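# The Pine Worktop at Silville: A Gallery

I have been wanting to put this page together for months! Anyone who has been to the Silville workshop knows the long pale top in the back room, and knows I can't walk past it without running a hand along the grain.
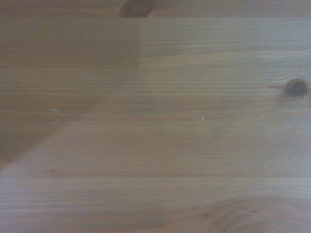
It came to us by way of Marchand, the little yard out past the river, where Darlene Gosselin had a stack of softwood panels she was ready to let go cheap. I went for one shelf board and drove home with enough for a whole room (my poor car). We spent most of January sanding, and I loved every dusty minute of it. Khanyisile Venter did the edges by hand with a block she has owned for 15 years, and she would not be hurried!

What gets me every time is how calm the wood is. Long straight grain, line after line of it, honey and tan and a little bit of gray depending on the hour you catch it. I used to think pine was the boring choice, the thing you bought when you couldn't afford oak, and I've completely changed my mind. Look at how the bands go light and dark and light again. You could never draw that.

**The knot.** My favorite part, up at the top and a bit left of the middle. Dark as baking chocolate, with a reddish rim. Darlene offered to swap the panel for a cleaner one and I just about hugged it to my chest. No thank you, we're keeping the knot!

**Where the boards meet.** There's a short seam with a brown-gray piece on the left and a warm beige one on the right, and the two don't stop at the same level, so you get a tiny step in the joint. Khanyisile says a fussier person would have matched them for color. I think the mismatch is gorgeous, and it is the first thing visitors put a finger on.

**The wide pale stretch.** Lower down it settles into one big even run of grain. I like to lay out paper patterns on that part, and on Thursday evenings the carving group fights over who gets it.

A few notes for the people who wrote in after the last gallery:

- We sanded 92 feet of edge in total, counting the shelves and the window ledge. Yes, I measured. Yes, I was proud.
- Final grit was 3000 on one test offcut, purely for fun. It felt like a river stone. For a working surface that's silly, so please don't copy me.
- The finish is the clear oil from Grasau, in thin coats with a long wait in between. I'd go thinner still next time.
- Prodgate, the tool library down the street, lends the same sander we used. Book early, it's popular!

If you have a pine panel leaning in a garage somewhere, pull it out and wipe it down and see what you've got. And send me your knots! I'm collecting them for the next gallery, and I already have eight, including one that looks a lot like an owl.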